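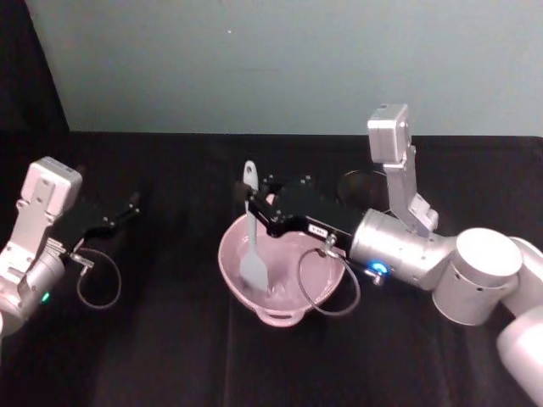
Equipment and Procurement

Norkard Food Skills Centre
Sep 16, 2021
1/11 The Centre has completed its first review of spending on the two-arm mixing station. We are publishing the main points as a thread for partner kitchens that have asked how to plan for similar equipment. Figures are in pounds and exclude VAT.

2/11 The arms themselves are leased. The lease is a fixed annual charge and was agreed in March. The items that took us over our first estimate were the smaller ones: grippers, cables, camera brackets, table coverings and utensils.

3/11 Grippers. Each arm carries a black two-finger gripper, and we hold one spare of the same pattern. The spare cost 2,417, including fitting. We had not budgeted for it in the first year and would advise others to do so.

4/11 Cables. The coiled cable at each gripper hangs in a loop and can drape over the rim of a bowl when the arm is working low. We have entered cables as a yearly consumable, at 690 for the pair of arms. Partners should ask suppliers for the price of a cable on its own. Two of the three quotations we received offered it only as part of a full wrist assembly.

5/11 Cameras. A camera housing stands on a bracket above each wrist. Brackets were quoted separately from cameras by Skella and together by Ilero. Please check this line before comparing totals, as the difference misled us for several weeks.

6/11 Utensils. We use ordinary kitchen tools wherever possible. The current stirring task uses a silicone spatula with a flat handle, held upright by the gripper, and a pink mixing bowl with a small loop handle. Neither was made for the purpose. The whole utensil budget for the year is 503, of which less than half has been spent.

7/11 When choosing bowls, a wide rim is preferred. It leaves room for the gripper above the mixture and for the wrist to reach across the side. Deep, narrow bowls have been taken off the order list. Thin batters remain the standard test mixture.

8/11 Table and wall. The work surface is covered with black cloth against a plain pale wall. The cloth is inexpensive but must be laundered, and laundry was missing from our plan altogether. It now sits under Premises. Kitchens with a laundry contract already in place should see little change.

9/11 Second arm. Members of the finance group asked whether one arm would be enough, as stirring occupies only one gripper. The request for two was approved on the basis of next year's tasks, which include steadying the bowl and pouring. Partners who intend only to stir may wish to price a single arm first. Chu has supplied us with terms for adding a second arm at a later date, and we can forward these on request.

10/11 Next year's plan. Cleaning materials and spare gripper fingers will have their own budget lines. Training hours will move from the equipment budget to the staff budget. No further arms will be bought or leased before the renewal date.

11/11 Questions on the review should be addressed to Sombat Suwannarat, Equipment Planning, through the Centre's main office. The blank costing sheet is available to partner kitchens by the same route. Please state the number of arms and the length of lease you have in mind.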